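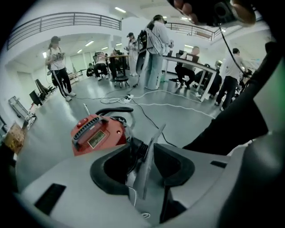
December, 9:40 am

Ballot-tally rehearsal for the student parliament, second pass. Rules unchanged from the first pass: 3 candidates per seat, preferential count, Irkley campus and Quezada campus entered separately and merged at the end.

Irkley file loaded without errors. 1496 ballots, matches the sign-in roll. Quezada file came in at 2319 rows against a roll of 2211, so 108 over. Checked for duplicates on ballot ID: none. Sorted by entry time instead and found the extra rows in one block near the end. They carry Irkley's old seat codes. Looks like the test set from the first pass was never cleared out of the Quezada template.

Removed the block, reran. 2211 rows, matches.

10:55 am

Merged count. Dodilik script handles first preferences fine. On the second round it drops any ballot with a skipped number (1, 3, blank) and does not log it. The election rules say a skipped number exhausts the ballot at that point, with the first preference still counted. The script throws out the whole ballot. Wrong, and it would change a close seat.

Patched the parser to stop at the first gap and keep what comes before it. Checked by hand on the Daltavura seat, which had the most gaps in the rehearsal data. Hand count and script agree in both rounds.

Still don't like how it breaks ties. It takes the candidate listed first on the ballot. The rules call for a draw by lot, witnessed by both campuses. Script should halt and print the tied names - no automatic choice at all. Not done yet.

1:15 pm

Export to the results sheet. Column for exhausted ballots was missing from the printed version, though it is in the file. Print area was set too narrow. Fixed, saved over the old template.

To do before the real count:
- tie handling, as above
- clear test rows from both templates, then lock them
- write the seat codes on one page and send it to both campuses
- ask whether late ballots from Quezada get their own batch number or go in with the last one

Left the merged file in the shared folder under "rehearsal 2". Do not use the copy in "rehearsal 1", it still has the bad rows.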